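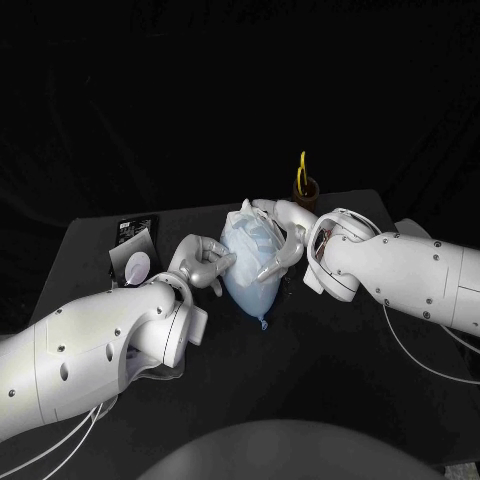 Nunon launches Diltetti party prep range: balloons, bags and a one-table method for getting it all done

FOR IMMEDIATE RELEASE
Wed 15 November

Nunon is putting its new Diltetti party prep range on sale today, in 17 stores and through the Nunon website. Balloons, translucent plastic bags for favors and loose bits, small trays, prep towels. One color to start, pale blue. More colors planned for May.

The idea is simple enough. Most home parties get put together on one table, usually the night before, usually with the tape gone missing. Diltetti is built to that. Everything in the range fits on a normal kitchen table at the same time with room left to work.

"We kept hearing the same thing from customers, they buy the balloons in one place, bags in another, then spend half the evening looking for the scissors," said Anahera Pearce, who runs the party and paper side at Nunon. "So we started with the table. What's on it, where does it go, what do you reach for first. The packs came out of that."

What's in the range

Diltetti Balloons. Pack of 100, pale blue, oval when filled. Short neck, ties with one plain knot. Also a 115 pack with the extra 15 meant as spares, same shelf, slightly bigger box.

Diltetti Favor Bags. Pale blue and see-through enough that you can tell what went in without opening them up again. Soft, so they fold flat in a drawer. Three sizes: small for candy, medium for a slice of cake in a box, large for the take-home things kids won't put down.

Diltetti Prep Tray. Small, black, rectangular, low rim. For whatever would otherwise roll off the table. Wipes clean, do not put in the dishwasher please.

Diltetti Prep Towel. Dark gray. Goes under the hands or next to them. Doesn't show marks much, which is the reason for the color.

Scissors are not part of the range. Any household pair will do. Nunon does suggest a bright handle, yellow or orange, becuase a dark pair on a dark table gets lost in a minute.

Setting the table up

Clear it first. All of it, including the mail. Nunon's display tables use a dark top on purpose, pale blue shows up well against it and nothing clear gets overlooked. At home a dark tablecloth does the same job.

Towel to the left if you're right-handed. Tray at the back. Scissors on the side of the hand that uses them. Leave the middle open, that's where bags get opened and filled and where a balloon can be set down while you find the next one.

Bags: open with both hands, one each side, and work the fingers in before filling. They cling when new. Rubbing the top edge between finger and thumb for a second helps. Fill, squeeze the air out, fold over. Keep the heavy things at the bottom, obvious but worth saying.

Packaging: take the clear film off each pack as you go and put it straight in a bin by your chair. Clear film on a table is the thing that ends up stuck to the cake.

Balloons last. They take up the space. Fill them a bit under full and they lie on the table more quietly and cope better with a warm room. If you're doing a lot, drop the finished ones in a large box on the floor, not back on the table. Tie the neck close, leave the end of it free so there's something to put ribbon on. 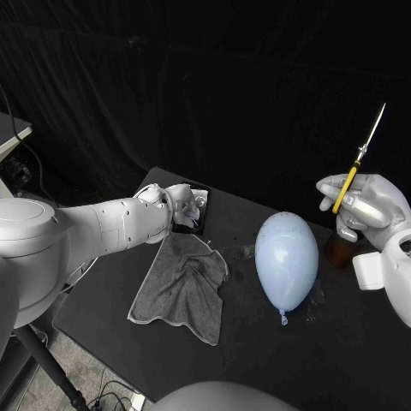
What should I do with balloons that come out of the pack with streaks or smudges?

Leave them until they're filled and tied, then wipe with a slightly damp soft cloth and let them dry on a towel. Go gently near the knot. Most marks are from fingers or from the powder inside the pack and come off with one pass. Don't use window cleaner or anything with oil in it.

Prices and where to find it

Prices are on the shelf and on the website, not repeated here as they vary by store. The balloons and bags are in the party aisle, the tray and towel are next to the kitchen linens at most branches. At the Sovura branch all four are together on the end display by the registers, with a table set out the way it's described above. Staff there can show you the bag fold.

Store list goes up on the site this afternoon. A few branches are still unpacking so call ahead if you're making a special trip.

Matching paper goods

Plates, napkins and paper ribbon in the same pale blue come from Pai, the paper goods maker Nunon has carried for years. Sold seperately. The shades were matched in daylight, under warm kitchen bulbs the ribbon reads a little greener than the balloons. Pearce again: "It bothers me more than it'll bother you. On a table with food on it you don't see it."

Safety

Uninflated and broken balloons are a choking risk for young children. Adult supervision needed, pick up broken pieces right away. Keep plastic bags away from babies and small children. Keep scissors out of reach when not in hand, and keep the points away from filled balloons for the obvious reason.

About Nunon

Nunon sells homeware, kitchen linens, paper and party supplies through its own stores and online. Diltetti is a Nunon own label.

Press contact

Anahera Pearce, party and paper, Nunon. Samples of all four products on request, say which bag size. Please send a street address as the trays won't go in a mailbox. Requests in before noon go out same day.

ENDS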